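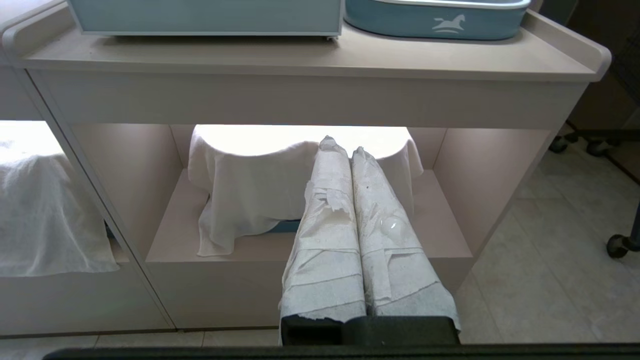
Wrist view, fingers wrapped in paper towel, Kodlow cabinet cell.

1/ Notes on a perception and planning problem I've been at since November: what happens to a manipulation stack when the gripper in its own camera no longer looks like the gripper in the model. Stack is Brellitz (planner) on top of Jodero (camera drivers, masks, logging).

2/ Jodero ships a self-mask. It takes the URDF, the joint state and the wrist calibration, renders the fingers, and deletes those pixels before anything downstream sees them. Cheap, and correct to a pixel or two when the fingers are bare and black.

3/ Wrap the fingers in paper towel and the rendered mask is too thin everywhere and too short at the tips. The leftover paper comes through as a pale ridge at close range. The octomap treats it as an obstacle, and the planner then reports the start state in collision.

4/ First attempt: inflate the finger meshes. Enough inflation to cover a loose flap also covers most of what you're trying to wipe. The arm plans fine and can't see the target. Reverted.

5/ Second attempt: colour threshold. White paper in front of a white cloth hanging inside a beige cabinet with a strip light over it. You can guess. Reverted the same afternoon.

6/ Third attempt, the one we kept. After a wrap, run a short sweep: 31 wrist poses with the fingers fixed relative to the camera. Anything that stays put in the image across all of them belongs to the gripper. Per-pixel depth variance, threshold, largest connected blob touching the housing, dilate by three.

7/ The sweep mask is stored with the session and OR'd with the rendered one. It goes stale as soon as the paper shifts, so there's a check: if more than 300 near-range points survive masking for 90 consecutive images, flag it and redo the sweep.

8/ Water is its own problem. A droplet on the paper gives one bright specular spot and the stereo matcher puts it anywhere it likes. We drop isolated returns inside the finger volume now. Median filter on top. Nothing clever.

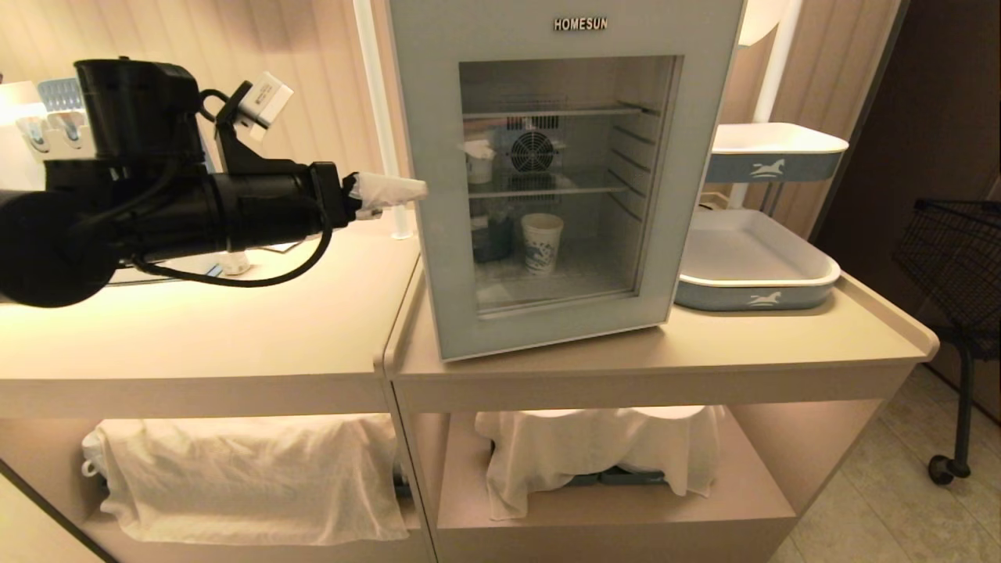
Head view. Arm at the mini fridge, gripper tip covered in white, camera module up on its bracket.

9/ Glass doors. Depth through tinted glass is a mix of door, shelf wires, back wall and whatever is reflected. If you fuse it naively you get a fridge with no front, and the planner will happily route the forearm through the door.

10/ Fix is dull. The door is a known plane in the Brellitz scene file, fitted from the outer part of the door surround only, which is opaque and returns good depth. Points behind that plane are ignored while the door state is "closed". Door state comes from the fitted plane, never from the contents.

11/ We did try letting the detector run on what's behind the glass. It will find a cup on the upper shelf with decent confidence. It will also box reflections. Detections behind a closed plane are now logged and not acted on.

12/ The draped cloths in the lower compartments stay in the collision map as soft volumes. Contact cost, no hard constraint. Hard constraints made the compartments unreachable, as a hanging cloth fills half the opening once you add padding.

13/ The arm cable is modelled as a chain of spheres hung off the forearm link. Crude, and the sag is wrong near full reach. It's still better than leaving it out, which is how the Ayala release behaved until this spring.

14/ Replay numbers, same 604 logged start states, old mask vs sweep mask. I only trust the relative change, so that's the only claim: false start-state collisions went from the most common planning failure to one I have to go looking for. The most common is now IK near the cabinet lip.

15/ Known gaps: the sweep needs clear space around the wrist, so you can't do it half inside a compartment. It assumes the wrap is rigid for the length of the sweep. A flap that swings gets masked in some poses and missed in others.

16/ Config keys if you're on the same versions: self_mask.mode: sweep_or_model, self_mask.dilate_px: 3, scene.glass_planes: from_surround. The default for the last one is "none" and there's no warning if a scene has a door in it. I've filed that.

17/ Branch is up as of 5/25/19 under wrapped-fingers. Needs a rebase on the new logger before it goes to main. Bag files are too big to attach, so there's a trimmed set with wrist depth and joint states only.

18/ Next is the lip problem. The raised edge on the cabinet top is thin enough that the voxel grid loses it at the default resolution, and the seed poses for IK all come in too low. Separate thread once I have plots.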